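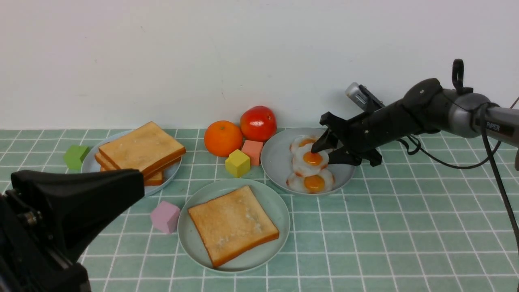

Figure 1. Two-arm station with toast, fried eggs and an assembly plate. The right gripper is at the middle egg.

# Unit 6: Automation in the Staff Kitchen

**Course:** Work and Technology in Service Settings
**Instructor:** Siiri Lindqvist
**Reading for this unit:** Wasilewska, course reader, section 6

## 6.1 Purpose of the unit

Unit 5 dealt with automation in warehouses, where the goods are rigid, boxed and labeled. This unit turns to food service. The case is the breakfast line at the Fondevia site in Harnedholm, where a kitchen serves 700 employees across two shifts. Students should come to the seminar able to describe which tasks at the line have moved to the arms, which have stayed with the kitchen staff, and which are new.

## 6.2 The task

The order under study is egg on toast. In its simplest form it has four steps:

1. Take one slice from the stack and place it on the front plate.
2. Lift one egg from the egg plate.
3. Set the egg on the slice with the yolk facing up.
4. Release the egg and clear the plate for pickup.

A cook with some experience does this without much thought. For a machine, each step raises a separate problem. Slices in a stack do not always line up, and the top one must be taken without dragging the next. In Figure 1 the stack on the left sits slightly askew, and one slice is already on the front plate. The eggs differ in outline, so a grip that suits one may not suit its neighbor. A finger that presses on the yolk, as in the figure, is applying force at the softest point of the item.

Wasilewska uses the term *tolerance* for the amount of variation a task can accept before the result is no longer usable. Students should be able to apply this term to each of the four steps. Step 2 has the lowest tolerance.

## 6.3 Division of work before and after

Before the change, the line was staffed by four people per shift: two at the griddle, one on assembly and one at the counter. Cooking was not automated. The assembly position was.

| Position | Before | After |
|---|---|---|
| Griddle | Two cooks | Two cooks |
| Assembly | One cook | Two arms, one line attendant |
| Counter | One server | One server |

The number of people on the shift did not fall. What changed was the content of one job. The line attendant refills the plates, removes damaged items, wipes the grippers and restarts the program after a stop. The position carries a different title and, under the Harnedholm site agreement, the same pay grade. Whether the grade is correct was still under discussion when the interviews for this unit were recorded in January.

## 6.4 Effects reported by staff

Lech Wasilewska interviewed the kitchen staff for the course reader. Three points from that material will be needed in the seminar.

**Pace.** Griddle cooks reported that they now time the eggs to the arms. Previously the assembly cook would call out when the plate was running low. Several cooks said they missed the call more than the help.

**Skill.** Attendants described learning to judge an egg by whether the gripper could lift it. Thin, uneven edges were set aside even when the egg was good to eat. Cooks at the griddle began to shape eggs differently in response - a change that appeared in no written procedure.

**Responsibility.** When an order went out with a broken yolk, staff disagreed over who should answer for it. The incident form had a field for "operator" and none for the program in use. The form has since been revised.

## 6.5 Reading the stop log

The handout folder contains a stop log of 194 entries. Each entry gives the step number, the length of the stop and the action taken by the attendant. Of these, 119 were recorded at step 2. Students should not assume that the arms were at fault in every case, as the log also covers stops made by the attendant to refill or rearrange a plate.

## 6.6 Seminar preparation

Please prepare a written response of no more than 800 words on one of the following topics.

- The line attendant's work is listed by the employer as "monitoring." Assess this term against the duties in 6.3.
- Compare the cooks' adjustment of egg shape with the box-labeling case in Unit 5 (Hirvonen warehouse).
- Propose a revised incident form, with a short explanation of each field.

Responses are to be left in the tray outside the Erker seminar room before class. Late work will be read but not discussed.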